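In defence of the empty sideboard
Erhan Tatlı

When I came to live in Jullthorpe, I rented a room from a lady who kept 48 porcelain dogs on one piece of furniture. She dusted them every morning before breakfast. I admired her patience, but I never once saw her put down a cup of tea there, for the simple reason that no place was left for it.

I think we are afraid of bare surfaces. In the shops of Drerton I can buy a bowl for keys, a tray for the bowl, and a small cloth to go under the tray. Last March I saw a vase for 465 pounds, and the seller told me it would "finish" my living room. I did not know that my living room was unfinished.
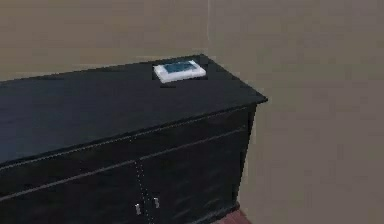

A dark top with one small thing on it.

My friend Nidia Londoño disagrees with me strongly. For her a home without objects is like a hotel, and she says that a visitor should be able to read your life from your shelves. I understand this. My mother's house was also full, and I still miss it. But my mother used her things. The plates came down on feast days, and the brass coffee pot was hot twice a day.

What I cannot accept is the object which is bought only to fill a gap. It asks to be cleaned and moved, and after 10 years it asks to be packed in newspaper and carried to another house, where it fills another gap.
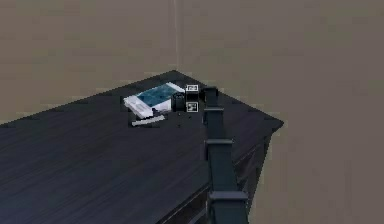
White and blue near the far corner of a table.

So my proposal is modest. Choose one surface in your home and leave it clear until the summer is over. Put your post on it when you come in, then take the post away. If you feel uncomfortable, wait a little. I felt uncomfortable also, and it passed in the second week.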